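Parnstead to switch to returnable cups at outdoor events

15 May 2021

Outdoor events in Parnstead that draw more than 360 people will have to serve drinks in returnable cups starting next season, under a rule the town council passed this week. The vote was 6 to 1.

The rule covers concerts, street fairs and the river market. It does not apply to restaurants, private parties, school sports or church suppers. Smaller events can join if they want to, and will pay the same rate for cups as the large ones.

Under the plan, a customer pays a deposit of one dollar on top of the price of the drink and gets it back when the cup is returned to any stand at the event. Cups left in the marked bins will still be collected and washed, but the deposit on those goes to the town's parks fund. People who bring their own cup will pay no deposit, and vendors may not turn them away as long as the cup is clean and has no lid that needs to be removed by staff.

The cups will be supplied and washed by Flukex, a dishware rental company with a plant in Seixas, 14 miles south of town. Flukex was one of two bidders. The other, Grarkano, offered a lower price per cup but wanted a five-year contract, and the council had said from the start that it would sign for no more than two.

Parnstead tried the idea at the river market last May, when the market reopened with fewer stalls and a limit on visitors. The town bought the cups itself for that trial and had them washed in the kitchen at the community center. According to the report given to the council, 2,641 cups were handed out over the month and most came back the same day. The kitchen could not keep up on the busiest mornings, and on two occasions the coffee stalls went back to paper before noon.

That was the main reason for bringing in an outside company. Flukex will deliver clean cups in crates the evening before an event and pick up the used ones within 20 hours of closing. Event organizers will pay by the crate, and they will be charged for cups that go missing above a set share of the total.

Several vendors spoke before the vote. A coffee seller said the trial had slowed her line, mainly at the start of the day when customers had to be told about the deposit one by one. She asked for large signs at the entrances, and the council added that to the plan. A man who runs a lemonade stand said he was worried about having enough dollar bills on hand. Vendors will be allowed to give the deposit back on a card, although the fee for doing so will be theirs to pay.

The one member who voted against the rule said she liked the idea but wanted to see it run for a full summer before it became a requirement. She also asked what would happen if Flukex missed a delivery. The contract lets organizers use paper cups in that case — with no fine — as long as they report it to the town clerk the next business day.

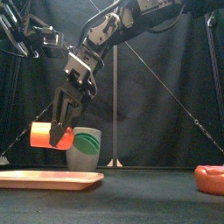 Can people take a cup home and return it at a later event? They can, and the deposit will be paid back at any event in town that uses the same cups, for as long as the Flukex contract is in force.

Cold drinks and hot drinks will be served in different cups, but the deposit is the same for both. Wine and beer are included. Bottled water and canned drinks are not, and the existing rules on recycling those stay as they are.

Organizers who ignore the rule will get a written warning the first time. After that the town can hold back part of the cleaning deposit they already pay when they book a public space. The council decided against a separate fine.

The town clerk's office will send a notice to everyone who has booked a park or street in the past two years. Organizers can ask for a sample crate to see how the cups fit their counters and storage. Requests should be made in writing, and crates will be lent for one week at a time.

The council will look at the rule again when the first year is over, before it decides on extending the contract.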